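Drink Choice and Container Waste in the East Building Cafeteria
Project report, Environmental Studies
Leire Ortuño, Edem Adjei, Gisela Echeverría
18 December 2025

1. Background
The cafeteria sells bottled juice from a refrigerated case and also pours juice by the cup at the self-serve counter. Both cost the same. We wanted to know whether moving the counter closer to the entrance would change which one people buy, and how much container waste would result.

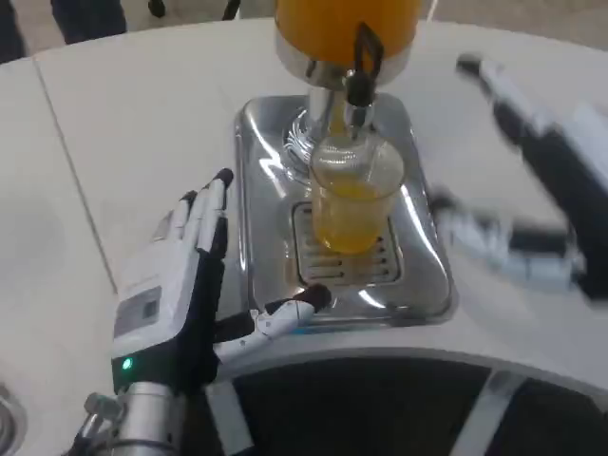 2. Method
Sales records for October were supplied by the cafeteria manager, Ignacio Saavedra. Records were split into two periods: before the move and after the move. Prices and opening hours were held constant. Bottles were collected in a separate bin and weighed empty at closing. Cups brought from home were logged by the cashier on a paper sheet, which was copied into a spreadsheet the next morning.

3. Results
A total of 2,547 juice sales were recorded. Of these, 1,694 were bottles and 853 were poured drinks. Before the move, poured drinks made up 311 sales. After the move they made up 542. Total sales in the two periods were close enough that we did not adjust for traffic.

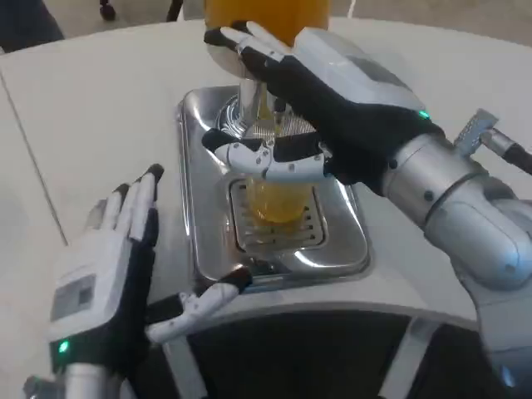
Figure 2. Poured juice, cup on the drip tray.

The cashier's log is the weakest part of the data. Two sheets are missing from the second period - both from the lunch shift - so the number of cups from home is probably too low. We left that column out of the totals.

4. Discussion
Location appears to matter, but the design does not separate it from novelty. A longer second period would help. Weight per bottle also varied between the two brands in the case, Hureck and Urero, and we used a single average for both. Faustine Masson reviewed the spreadsheet and found one double entry, corrected before the totals above were made.

5. Further work
Repeat the count in spring with the counter back in its old position, and log each brand of bottle separately.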